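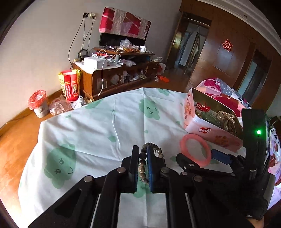 Campbell Homemakers' Club - Tidy Corner

If your jewelry lives in an old cookie or candy tin the way mine does, you know how it goes. You reach in for one bracelet and up comes the whole family, necklaces and all, hanging on for dear life! So pick a slow afternoon, carry the tin to the bedroom and tip things out on the bed, a little at a time. An old sheet is the best work surface I know - beads don't bounce on it, and a stray one won't roll off under the cabinet.

Take out the big stiff pieces first. Bangles go flat on the cloth by themselves. Wooden beads come next, and they get a wipe with a dry cloth and no water, please. Anything on a knotted cord should be loosened with your fingers and never with a pin (I learned that on a red one I was very fond of).

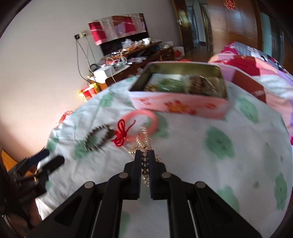

Pearls and little beads want the most patience. Hold the strand loosely near one end, let the rest lie in its loops, and ease the other pieces away from it. If you pull, the knot only gets smaller and meaner. A dab of baby powder helps with a stubborn chain, but keep it off the pearls.

When it all goes back, lay the strands in 2 soft pouches, pearls in one and wood in the other, with jade wrapped in a hanky. I do mine every March, and it keeps pretty well until the holidays.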